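Bollholm parcel handling set, data card

Status: usable with care. Last edited July 25, 2021.

What it is: 200 episodes of a two-armed robot with jointed hands picking up soft mailers at a packing station. Views come from the head and from small cameras at the wrists. Hong is the recording rig, Brultari the policy we train on the result.

Read this before you trust the wrist views. They swing about a great deal, and when the hand turns up you get more ceiling and window than parcel.
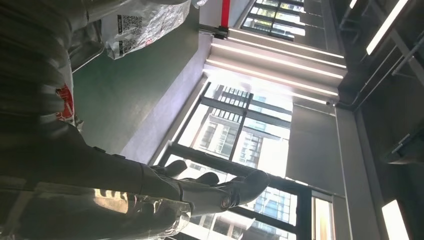 Backlight is the worst of it. We tried masking the glazing and saw no gain worth keeping. A model trained on these views alone may well learn the weather.

Labels: each episode has one line of text and a pass or fail mark. The marks were made by 2 people who disagreed more often than we'd like. Treat "pass" as an opinion — especially for crumpled bags, where a firm grip and a lucky one look much the same.

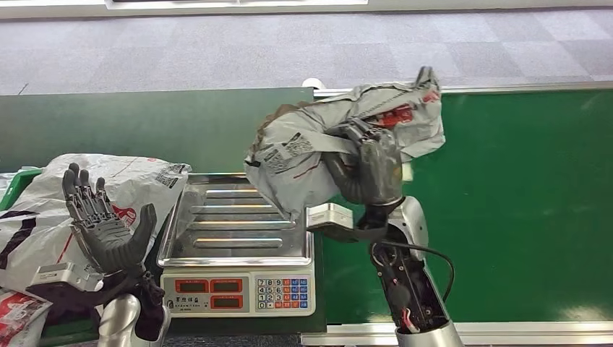

Scale readings are not recorded, so don't ask the set about weight. Finger joint angles are, at 30 Hz, but contact force isn't.

Split: 64 episodes are held back for testing. They come from the same room as the rest, so a good score says little about any other room. The Trustora baseline does well on them and we don't think that means much.

Known faults: clocks drift between head and wrist in the April recordings. Fix pending.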